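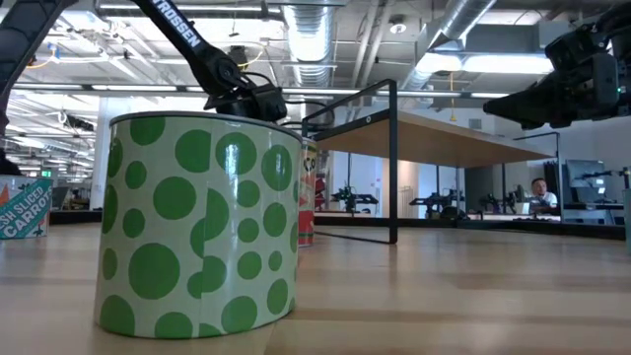 The dotted container on the side table, May.

Notebook, shore survey, May
Low water 6:40 in the morning, wind from the west, sea with small waves only.

Andri Hämmerli and I walked the beach at Studwood from the slipway to the second groyne. We were late at the start because I had left the quadrat frame at the station and had to go back for it. This cost us twenty minutes of the low tide and I write it down so that I remember it next time.

The strandline was thick. Mostly bladder wrack and some kelp stalks, torn off with the holdfast. In the holdfasts there were brittle stars, small, disc not more than 5 mm. I did not try to name them on the beach. Andri put three holdfasts in bags, labels S1 to S3, and they are now in the cold room on the lower shelf. Please do not move them to the freezer, I still want to wash them out.

By-the-wind sailors: we counted them in all ten quadrats, 246 in total. Almost all were already dry and white like cellophane, only near the groyne we found blue ones. I looked at the direction of the sail on the ones which were complete enough to see it. 76 could be used. The big majority had the sail to the left, but Andri and I do not agree on which side one must look from. He looks from above, I was looking from the float end, and for the first two quadrats we did not write down which of us did the reading. So quadrats 1 and 2 must be taken out from the sail table. The count itself is fine.

Aurelia Baumgartner did the same beach last spring and her sheet has 1728 for the whole stretch. I do not think one can compare. She counted everything between the slipway and the rocks and she had two more people with her. I will ask her if she kept the numbers per section.

The strange animal. Some 275 m south of the slipway, in the wet sand, one soft transparent thing, 9 cm long, like a barrel with the ends open. First I said salp. Andri said a piece of a comb jelly. In the bucket I could see muscle bands across the body, which comb jellies do not have, and no comb rows anywhere. The bands did not go the full way round. There was a dark orange-brown ball near one end, which should be the gut. With the old key from the library shelf I come to Salpa fusiformis or Thetys, and the key wants me to count the bands, but two of them touch each other in the middle and I am not sure if this is one band or two. I made a drawing on the next page. Khoa Tiêu knows the tunicates better than me and I have sent him the drawing and four photos. Until he answers it stays in the list as "salp, not determined".

Preservation: 4% formalin in seawater, buffered, jar G-salp-1. I did it in the fume hood at 10:15. Last year we put a jellyfish directly in alcohol and it became a small grey raisin, so please no alcohol for the gelatinous ones, also if the formalin bottle is almost empty. It is almost empty. Urs Eberhard does the order.

Washing of the holdfasts, afternoon.
S1: washed over 0.5 mm mesh. Brittle stars, 11. Two porcelain crabs, one with eggs. Many amphipods, not sorted.
S2: washed. Brittle stars, 4. One small scale worm which broke in two parts when I took it with the forceps. A lot of sand.
S3: not done, see tomorrow.

The brittle stars have short arm spines and the disc has the big radial shields close together. I think Ophiopholis for some of them, because of the ring of small plates around each upper arm plate. The very small ones I cannot do with our microscope. The left eyepiece is loose again and if you touch the focus it turns with you. I put tape on it.

Seawater tank 2 was at 14.1 degrees at noon, this is a bit higher than I like. I turned the cooler down by one and it was 13.4 at five o'clock. The anemones are open. The one on the back glass has moved again, maybe 6 cm to the right since the last entry, in the direction of the inflow. It does not seem interested in the shrimp pieces.

Fereshteh Zamani telephoned from Gusard. They have by-the-wind sailors there also, fresh ones, and also two violet snails with the bubble raft still on. I am a little jealous. She will keep the shells for us and asks if we want the flesh in alcohol for DNA. I said yes, for snails alcohol is good – only the jelly ones are the problem.

To do
Look up which view the sail direction is defined from, and write it on the field sheet
Wash S3
Ask Aurelia for the sections
Label on the outside of jar G-salp-1, at the moment it is only inside
New pencil for the field box, the pen does not write on wet paper

Addition, 19:30. Khoa has answered. He says salp for sure, the solitary form, but he wants a photo of the bands from the upper side before he gives a name. I will take the jar out tomorrow when the light in the window is good.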